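The ferry to Erngate left at six in the morning, and my sister was late. I sat on the wall by the ticket window with both our bags and watched the crew load crates of onions. She came down the hill at ten to six with her coat over her arm and her shoes untied.

"You brought the urn?" she said.

I told her it was in the green bag, wrapped in a towel. She nodded and sat down to tie her shoes.

Our father had lived in Erngate for 3 years before he met our mother. He worked at the Plosetti cannery, packing sardines, and rented a room over a bakery. He didn't talk about it much. When he got sick he asked for half of his ashes to go there, off the end of the pier, and half to stay at home with hers. He gave no reason and we didn't ask for one.

The crossing took most of the morning. My sister slept. I bought a coffee and a magazine from the rack by the stairs and read it from front to back, including the letters. There was a recipe for plum cake, a long piece on desk work, and a crossword someone had already started in pen.

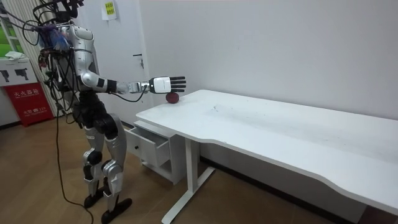 *At the desk, one arm out.*

I tore out the recipe and left the rest on the seat.

Erngate was smaller than I had pictured. The cannery was still there, with the name painted on the brick, but the windows were boarded up. We found the bakery by asking at the post office. The woman behind the counter looked at our father's old rent book, which had 736 written on the cover, and said that was the account number her aunt would have given him.

"She kept the books for the whole street," the woman said. "Was he the one who sang?"

My sister and I looked at each other. He had never sung in our house, not even at birthdays.

"Maybe," my sister said.

We walked out on the pier at four. The wind was coming off the land, so it was easy. My sister held the urn and I took off the lid. It was done very quickly. A man fishing near the steps took off his cap, then put it back on and checked his line.

We had an hour until the boat. We bought two rolls at the bakery and ate them on the bench outside – they were plain, with a little salt on top. The room upstairs had a yellow curtain in the window, and someone had left the radio on.

"What do you think he sang?" my sister asked.

I said I didn't know. She folded the paper bag and put it in her coat pocket, and we went down to wait for the ferry.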